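We use cookies to improve your experience on this site. By continuing to browse you agree to our use of cookies. Accept | Manage settings

Share 60 Comments 3

3. Ground, motif and the visibility of wear

3.1 Material considered

The cloths discussed in this section were recorded in homes in Urncombe and Drollham and in the sample books of the former Sandgate printworks, now held with the town's local history papers. In all, 123 table cloths were recorded. Plain white damask, oilcloth and paper-backed covers were left out, as were runners and place mats. A cloth was counted as printed if the motif lay on the surface of a finished weave and could be distinguished from the reverse under a hand lens. Woven checks were kept as a comparison group, since they are often stored and washed along with printed cloths and so meet much the same treatment.

Each cloth was laid flat on a board and allowed to rest before measurement. We noted the width between selvedges where these survived, the length of the repeat, the ground colour, the number of printed colours and the type of hem. The most common loom width was 135 cm. Narrower cloths had nearly always been cut down, and in several cases the trimmed strip had been kept and used as a patch. Owners were asked how the cloth was washed, how often it was used and where it was stored. Their answers were written down in their own words and coded later by two readers working apart. Where the readers disagreed, the answer was marked as unclear and left out of the tables.

3.2 Motif families

Adjei's earlier sorting of household prints divides them into scattered, striped, bordered and trailing designs (Adjei and Asante, on dress and furnishing cottons). We have kept these four headings with one change. Theophilus Adjei places any design with a connecting stem among the trailing prints, however short the stem. In table linen this produces a very large and mixed group. We therefore count a design as trailing only where the stem passes from one repeat into the next without a break. Sprigs with a stem that ends inside the repeat are placed with the scattered designs.

Under this narrower rule, trailing prints share several features. The line of the stem is thin in relation to the space around it. Leaves take their colour from the stem or from a close neighbour to it, so that stem and leaf can be printed from a single screen. Flowers, where present, are small and carry the only strong colour. The ground is left unprinted. It follows that most of the cloth's surface is bare ground, and that the pattern shows chiefly as a network of lines with separate points of darker colour set along it.

Bordered designs differ in that the heaviest printing lies near the hem and the middle of the cloth is often plain. Owners described these as cloths for visitors. Striped designs were rare in Drollham and more common in Urncombe, where a market stall was named by several households as the source. Scattered designs were found in every storage place we looked at, from linen chests to kitchen drawers, and no clear link could be drawn between the type of room and the type of print.

A trailing design of the kind meant by the narrower rule is shown in Figure 3. The grey-green of the leaves is close to the paler of the two greens that recur in the Sandgate books, although the printed matter in the books has been kept from light and cannot be compared directly with cloth that has been in use.
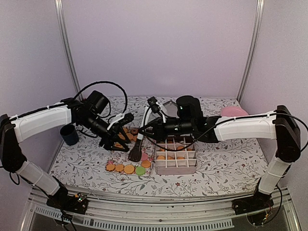
Figure 3. White cloth with a trailing print: thin grey-green leafy vines and small dark red flowers.

Two points about this class of design bear on the rest of the section. The first is that the dark red and the grey-green differ in lightness as well as in hue, so the flowers remain distinct even in a monochrome copy. The second concerns the ground. A white ground offers no cover for a stain, and the thin line of the vine offers very little. On a scattered print with large motifs, a mark may fall wholly within a printed area and pass unnoticed for some time. On a trailing print it will nearly always touch bare ground.

3.3 Fading under domestic washing

Owners gave three main washing routines: a cool wash with other coloured items, a warm wash with mixed household linen, and a hot wash at 60 °C with towels and bedding. The hot wash was most often chosen for cloths with a white ground. Several owners said that they thought of such cloths as "whites" and sorted them accordingly, whatever was printed on them. Cloths with a tinted ground were placed with coloured items by nearly every household.

The effect of this sorting can be read from the cloths themselves. Within the trailing group, greens had lost more depth than reds. The loss was greatest along the stem, where the line is thin and the printed edge is long in relation to the area it encloses. In the most worn pieces the stem could be followed only by looking across the cloth at a low angle, while the flowers could still be seen from a standing position. The eye then reads the design as scattered. Four such cloths had been entered as scattered prints at first and were moved after the stem was found under the lens.

We stress that the order of loss depends on the dyes and on the method of fixing, neither of which could be established for the cloths in homes. The Sandgate books give a recipe number beside each sample, but the recipe ledger has not been traced. It is possible that the reds were fixed by a different process, and that the difference we report belongs to one works or to a short span of production. The woven checks, in which the yarn was dyed before weaving, showed a more even loss of colour and no change in the apparent class of the design.

Light was a second cause of fading, and one that owners seldom mentioned. Cloths left on a table beneath a window had a paler area that followed the shape of the table top, with the fall of the cloth at each side keeping more of its colour. Where the cloth had been turned at intervals this area was blurred or absent. One household in Urncombe turned its kitchen cloth on the first morning of each month and had done so for as long as the owner could recall.

3.4 Abrasion and the table edge

Colour loss along the table edge was treated apart from general fading, as it arises from rubbing and not from water or light. It appears as a narrow line, most marked at the corners, where the cloth is drawn tight and is brushed by clothing and chair backs. In trailing prints the line cuts across the stems and leaves a visible gap in each. In bordered prints it may fall between the plain centre and the border, where there is little colour to lose, and can then be found only by touch.

Corner wear was graded by hand on a four-step scale. The grading was done by the same person throughout, in October, in a north-facing room. A sub-sample was graded a second time after an interval and the agreement was good for the two end grades and poor for the two in the middle. The middle grades have been joined in what follows.

Joined in this way, the grades show no difference between motif families in the amount of yarn lost at the corner. The families do differ in how soon the owner noticed it. Owners of trailing and striped prints described the broken line as the first sign of age. Owners of scattered prints more often named a stain or a torn hem. The wear is the same in kind and amount; its visibility is set by whether the design contains a continuous line that can be interrupted.

3.5 Repair and reuse

Repairs were recorded on the face and the reverse. Darning in white thread was usual on white grounds, even where the hole lay partly in a printed area. Matching thread had been used on a few pieces, and on one bordered cloth from Drollham the lost leaf had been worked again in stem stitch, slightly larger than its neighbours. Patches cut from the same cloth were set in without regard to the run of the pattern in most cases. Trailing prints were the exception. Here the patch had often been shifted so that the stem met on at least one side, which suggests that the continuous line governs how the cloth is mended as well as how its wear is judged.

Cloths past repair were cut into smaller items. Tray cloths, bread wraps and drawer liners were all seen. The cut usually avoided the worn centre and made use of the fall. It is from these pieces that the best evidence of original colour was taken, and they supply the reference values used for the fading measurements in the next section. Where a household had kept both the reduced cloth and a piece cut from it, the two were measured side by side on the same board, with the reduced cloth folded so that the comparison area lay uppermost and the weave of both pieces ran in the same direction.

Related articles

Selvedge marks as evidence of loom width in household cottons
Sorting the wash: how households decide what counts as white
The Sandgate sample books: a short guide to their contents
Darning thread and colour matching in mended table linen
Storage creases and yarn breakage in folded cloth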